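Search posts
1/ Nelmont's bag fee starts in March. Paper bags from the store will be 15 cents each. Plastic goes away at the register.

2/ Prumard Market on the hill gives out 700 a day. I asked at the service desk. 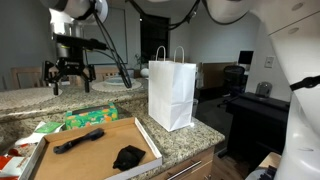

Paper bag, twisted handles.

3/ Bags you bring from home are free, any kind. Produce bags don't count.
12 replies 155 likes

4/ Itari Foods hasn't posted its plan yet. I'll add it to the thread when they do.
3 shares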